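Folley Dock 2 review: paying 263 for a stand with a fan in it

I went into this one with my arms crossed. Folley sold the first Dock on the promise that it would make a handheld "console-class", and what it did was hold the thing upright and get warm. So when the Dock 2 was announced at 263 dollars, my first thought was that somebody had added a fan and a hundred bucks. After two weeks with it I'd say that's most of the story, though a few parts are better than I expected.

Start with the price, because everybody in the comments is going to. The older model still sells for 191. You can find it at that price without even looking hard. So the question for anyone who owns a gaming handheld and a TV is what the extra 72 buys you, and Folley's answer is "sustained performance mode". That phrase is on the front of the box, the back of the box and the quick start sheet. What it means is that a fan in the base blows air up at the back of the handheld so the chip can hold its higher clock speed for longer.

Does it? Kind of. I played Zirano for long evening sessions, since it's the game that makes my handheld cry the most, and the big dips you get in the harbor area were shorter with the fan on. They were still there. If I hadn't been looking for a difference I doubt I would have noticed one. In Kirkley, which runs fine on everything, it did nothing at all except make noise.

And it does make noise. On the low setting you can forget it. On the high setting, the only one that seems to do anything, it has a thin whine that cuts right through quiet dialogue. Dong-geon Hong wrote in his own review that he got used to it after an hour. I didn't, and I play with the sound up.

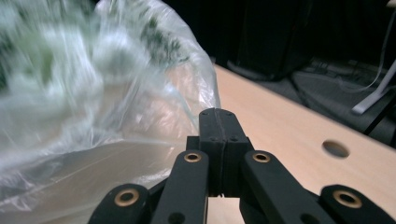

The ports are where I soften up a little. There are two video outputs now, and they both work at the same time, so you can run a monitor and a TV without swapping cables like a switchboard operator. Hot swapping was fine. The handheld woke up on the right screen almost every time, and when it didn't, pulling it out and putting it back fixed it. The old Dock needed a full restart for that. The Ethernet port is solid too, and downloads were clearly faster than over my Wi-Fi, but that says as much about my Wi-Fi as it does about the Dock.

Then you get to the controller ports, and I have to ask who signed off on this. All of the USB ports are on the back. If you play with a wired fight stick, or you just want to charge a pad while you use it, you're reaching behind the thing and feeling for the hole. The first Dock had one on the front. People liked it. Now it's a logo that lights up, and the light can't be turned off from the Dock itself. You need the app.

The app wants an account. I made one so you don't have to. It lets you change the fan curve, turn off the logo and install firmware, and that's it. I had one update fail partway through and the Dock sat there blinking until I unplugged it. The second try went fine. I don't love the idea of a stand that can be bricked.

Build quality is good, I'll give them that. It's heavy, it doesn't slide, and the cradle has rubber in the places where it touches the handheld. It also fits a slim case without a fight, where the old one made you strip the thing naked every time. Natália Jurčo, who handles the support forum for Folley, posted that thicker cases will get an adapter in September. It'll cost extra, of course, and there's no price yet.

I keep seeing this compared to the Zelenák, so a quick word there. The Zelenák has no fan, one video output and a front USB port, and it's a lot cheaper than either Folley. For the way most people play, one TV, one pad, a couple of hours, it does the same job. The picture on my TV looked the same through both of them. Anyone telling you a dock gives you "richer colors" is selling docks.

So who's the Dock 2 for? If you run two screens and leave the handheld docked most of the time, you'll get some use out of it. If you already own the first one, keep it. And if you're buying because you think it turns your handheld into a home console, put the money toward a home console. The 263 gets you a good part of the way to a used one, with a fan included.

Firmware tested was the version current on 14/08/2023. If the adapter turns out to be decent I'll add a note to this page.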